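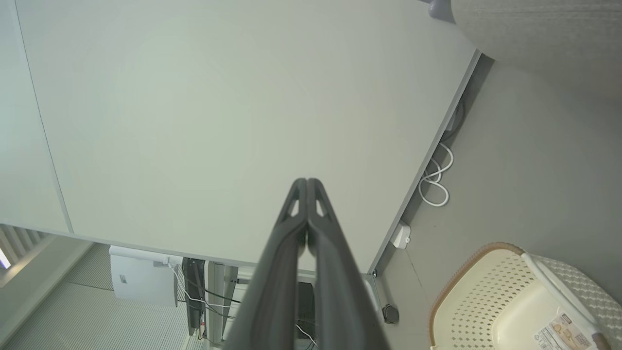 Writing 500 words a day, one month in

November 2020

In October I told four people that I was going to write 500 words every day until the end of the year. Telling people is supposed to make you do it. What it does is make four people ask how the book is going, in the voice you'd use for someone's knee surgery.

For the record, there is no book. There is a folder called Novodard, named after the town where most of it happens, and inside the folder are a lot of mornings. Some of the mornings are good. A surprising number of them are descriptions of breakfast.

The first week went so well that I became unbearable. I did 600 words a day and looked down on the person who had planned for 500. By the second week I was counting hyphenated words as two. By the third I had given my main character, a retired surveyor named Bendo, a stammer, and I would like to say it was for artistic reasons.

My old college roommate Lakmal Hettiarachchi writes for a living (manuals for irrigation pumps, mostly, but he gets paid, so he outranks me). He does 2000 words before lunch. I asked him how, and he said he sits down and types what the pump does. I asked what he does when he doesn't feel like it. There was a long pause on the phone, and then he asked if I was eating enough.

I have tried most of the tricks. Getting up early gave me 2 pages and a nap. Writing by hand gave me 2 pages I can't read. I tried leaving a sentence half finished at night so that I'd know where to pick up the next day, and I now own a small collection of half sentences. My favorite is "When the mayor saw the goat, he understood that". I have no idea what he understood. I've been back to it more than once and he isn't telling me either.

What has helped a little is lowering the bar. I'm allowed to write badly, and I'm allowed to write the dull part first – how Bendo gets from the train station to the hotel, what he pays for the room, which stair creaks. Those pages turn out better than the ones where somebody dies in the rain. I cut the rain last week. The dead man is still in there, but he's indoors now and seems happier for it.

The plan for this month is the same 500, no hyphens. I also need to decide whether Bendo goes back to his wife, and what to do about the goat, who has been in four chapters and still doesn't have a name.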